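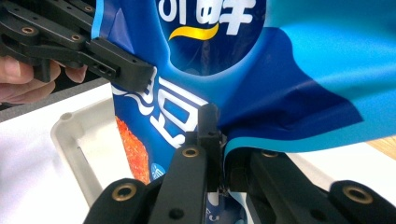 Setting Up the Osar Hand-Held Gripper Pair for Soft Packaging

By Eilif Brekke
4 June 2022

The Osar kit ships as two hand-held grippers, a wrist camera for each, and the Drenthorpe recording software. The steps below cover bimanual work on film bags and cloth, where the default settings give poor results.

1. Update both grippers to firmware 31 or later. Older versions drop the jaw-width signal when the fingers close fully.

2. Check the insert screws. Tighten by hand, then a quarter turn with the supplied key. The plastic around the inserts will crack if forced.

3. Run the width calibration. Open the jaws, hold for 4 seconds, close, hold again. The open reading should be within a few counts of 1492. If it drifts, reseat the encoder cable and repeat.

4. Set grip mode to Film. The Revness profile caps closing force at 69 percent, enough to hold a bag by a fold without splitting the seam.

Share this (4)

5. Lay out the work area.

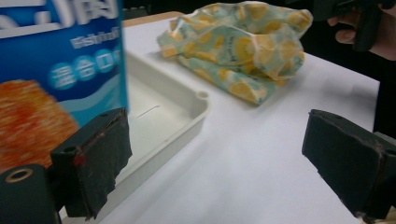
Tray placement decides how many takes are usable. Leave open table between the fingers and the first object at the start of each take – the tracker needs a clear view of both tips. A layout with the package standing at the left, a shallow white tray beside it and a cloth pouch beyond works well. Check the pads too: a covering as frayed as the ones on these fingers is due for replacement.

6. Record a short test take and open it in Morris, the bundled viewer. Both width traces should be continuous. Gaps in one trace only usually mean a loose cable on that side – return to step 3.

2 comments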